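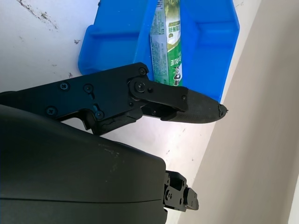 Forum d'entraide Porkholm - Rubrique Automatisation et vie collective

Rangement des condiments et des petits articles en cuisine partagée : un bras automatisé est-il envisageable ?

Publié par Thoa Bùi

Madame, Monsieur,

Je suis chargée de l'intendance de la résidence Plamska, qui compte 46 logements et une cuisine commune par étage. Chaque soir, après 21 heures, il faut remettre les tubes de sauce et de condiment debout dans leurs bacs à compartiments, essuyer les plans de travail et regrouper les ustensiles. L'opération demande 30 minutes par cuisine et mobilise deux agents.

Notre direction souhaite savoir, avant la préparation du budget d'octobre, si un bras manipulateur muni d'une pince à deux doigts pourrait se charger au moins du rangement des tubes. Les bacs sont en plastique bleu brillant, posés sur des tables blanches. Les emballages sont souples et de formats divers, certains portant des inscriptions en chinois.

Je vous serais reconnaissante de bien vouloir m'indiquer :
- si ce type de tâche est à la portée du matériel disponible aujourd'hui ;
- quelles pièces s'usent le plus rapidement ;
- s'il convient de modifier nos bacs.

Avec mes remerciements anticipés.

Réponse de Thắng Trương

Madame,

J'assure le suivi technique d'un poste de manipulation à l'atelier Dorkelis, où nous traitons des articles comparables. Ma réponse appelle quelques nuances.

La prise d'un tube souple isolé, présenté debout et toujours au même endroit, ne pose plus de difficulté particulière. Sa remise en place entre deux compartiments est plus délicate. Un tube entamé n'a pas la même rigidité qu'un tube plein, il fléchit sous la pince et touche la paroi du bac avant d'être descendu. Sur notre poste, 4 formats d'emballage sont admis ; tout autre article est laissé à l'opérateur.

Le plastique translucide et brillant mérite également votre attention. Les reflets le long des rebords gênent la localisation du bac, surtout sur une table claire et fortement éclairée. Un éclairage diffus améliore sensiblement les choses. Nous recommandons aussi de fixer le bac, faute de quoi il se déplace au moindre contact.

S'agissant de l'usure, le revêtement en caoutchouc des doigts est la première pièce à surveiller. L'extrémité s'effrite à force de heurter les rebords et la table, et l'on finit par trouver un bord déchiqueté, plus clair que le reste. Un doigt dans cet état peut encore saisir un objet volumineux, mais la prise d'un article étroit par la pointe devient incertaine. Il est prudent de contrôler dans le même temps le serrage des vis aux articulations - opération brève, souvent négligée. Prévoyez un jeu de patins de rechange dès l'achat.

Quant à l'essuyage des tables, je ne saurais vous le conseiller à ce stade. Les taches anciennes et les rayures se ressemblent beaucoup pour une machine, qui risque de s'attarder longuement sur une marque indélébile.

Pour une cuisine fréquentée par des résidents, la question de la sécurité des personnes doit être examinée séparément, avec votre assureur et le fournisseur.

Veuillez agréer, Madame, l'expression de mes salutations distinguées.

Réponse de Tzavaras

Bonjour,

À notre avis, non. Nous avons étudié un projet similaire pour une cantine et y avons renoncé au stade du devis. Des bacs plus profonds et des étiquettes ont suffi.

Cordialement.

Complément de Thoa Bùi

Je remercie les deux contributeurs. Nous retiendrons dans un premier temps la fixation des bacs et demanderons un essai limité à une seule cuisine, hors présence des résidents. Monsieur Trương pourrait-il préciser si les patins de rechange se remplacent sur place ou si le doigt complet doit être retourné au fournisseur ?

Réponse de Thắng Trương

Sur place dans notre cas, avec un tournevis cruciforme. Ce point est à faire confirmer par écrit, les modèles différant sur le mode de fixation.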